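**Worktop join — fill it or leave it?**

**sowah62** — 1/27/20
Two speckled grey slabs end to end, polished on top, and there's a gap where they meet. Travlow quoted me for resin. Worth paying?

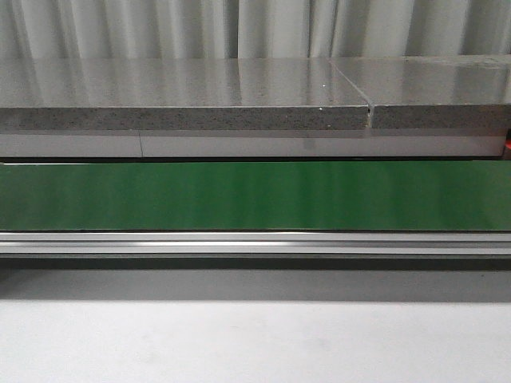 ### Replies

**D_Asamoah**
Get it filled. Crumbs go in and never come out.

**guilan.d**
I disagree. Ours has been open for two years with no trouble. I'd ask them to polish the front edge first, it's very coarse next to the top.

**D_Asamoah**
Polishing the edge costs more than the resin.

**sowah62**
I like the edge matt — it stays. I'll get a second price for the join from Bonsu.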